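**October, 2:30 p.m. Open day, Pendholm annex**

Attended the afternoon demonstration on behalf of the Minami training office. Registration stood at 225 by lunch, and our group was held in the corridor until Ms. Wannasri called us in.

Mr. Alva gave the opening remarks and kept them short. He took four questions, two of them on maintenance costs.
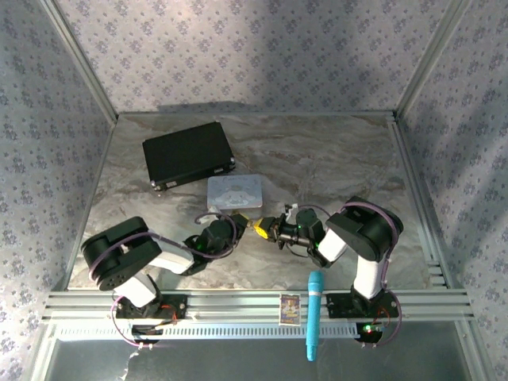
My own concern remains whether our second-year trainees could service a two-arm station without outside help. The cabling is in plain view, with purple loops hanging below the front rail at both bases, and I have asked Mr. Kuroda how Pendholm routes it on its other stations. His reply is to go to Ms. Yoshida with my notes.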